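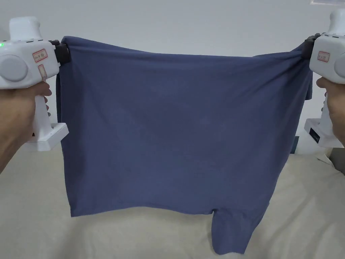
From: Gwenllian Rees
To: handheld-grippers list
Date: Sat 1 December
Subject: Re: Grostent pair on cloth, worth the money?

Bello Okeke wrote:
> We have a quote from Murilley for two Grostent pairs and need to
> decide before the budget closes. The data sheet says "suitable for
> textiles" and leaves it there. Has anyone used them on garments for
> more than an afternoon? I am mostly interested in jaw slip, battery
> life and whether left and right stay in sync. We currently run the
> Haugland units and the cloth creeps out of the fingers on every
> second pull.

Bello,

We have had one pair since July, used almost entirely for T-shirt folding over a bed. The log stands at 435 episodes. Answers in your order.

Jaw slip. The stock black jaws hold single-layer cotton well if you take a proper fold of it. Pinch a shirt by the two top corners, gather the fabric into the jaw, then pull the hands apart until the top edge is close to straight. Held that way, we logged slip in 3 of 100 trials. With only the edge of the fabric in the jaw it is much worse, and I stopped recording it. I have not tried fleece or anything with a coating.

One side effect of gripping a thick fold: the corner comes out twisted, and a sleeve can end up hanging below the hem. Our folding policy handled this badly until we included those starts in the training set. I would plan for it from the first day.

Battery. 155 minutes of continuous recording from full charge, left unit. The right one quits slightly earlier. The status LED on ours stays green until very near the end, so don't use it as a gauge.

Sync. Good within a session. Across a battery swap the offset changes and you have to run the pairing step again, on both units – doing only the swapped one gives you a file that looks fine and isn't. The manual mentions this in the appendix on firmware, of all places.

Weight and handling. They are bulky. The housings sit above the hand, so with arms extended the wrists tire before the shoulders do. Our operators work in short blocks. The flat base under the handle gets in the way when you lower a garment to the mattress, and you learn to tilt the units outward before letting go.

Support. Murilley answered two of my three tickets. The open one concerns jaw spares, which they list but could not ship as of last week. Lillach sells a compatible set with a softer pad. I have those on order and no opinion yet.

Against the Haugland: better grip, worse balance, and the export format needs less cleanup. If cloth is your main task I would buy one pair, run it for a month, and ask Murilley to hold the price on the second. They agreed to that for us.

I can send the calibration script and the slip log off-list. Both assume the older firmware, so check your version first.

Gwenllian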